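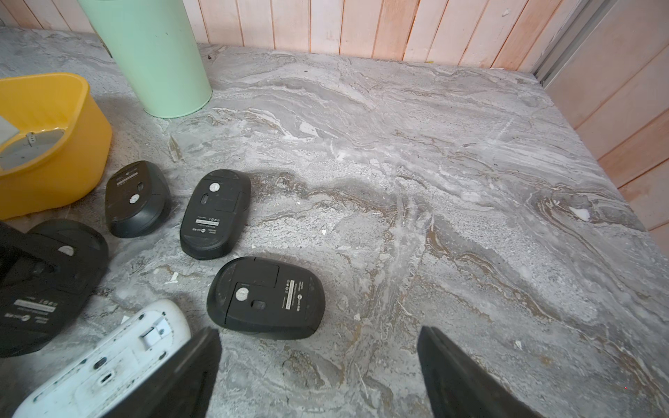 Wrist view, Unit 2, mice on the marble by the yellow bucket.

Manju Agarwal stopped the arm at 50 percent speed and read the log. The left finger was closing late. Five mice lay belly up on the floor, and Oron had refused all of them since Friday.

"Belt or encoder?" asked Erdal Tuncer.

"Belt. The encoder was replaced at 2000 hours."

She locked out the supply, opened the wrist cover and turned the tensioner by hand. It moved too easily. She set it, marked the screw with paint and closed the cover.

"Home it," she said.

Erdal pressed the key. Oron opened both fingers and waited for the next command.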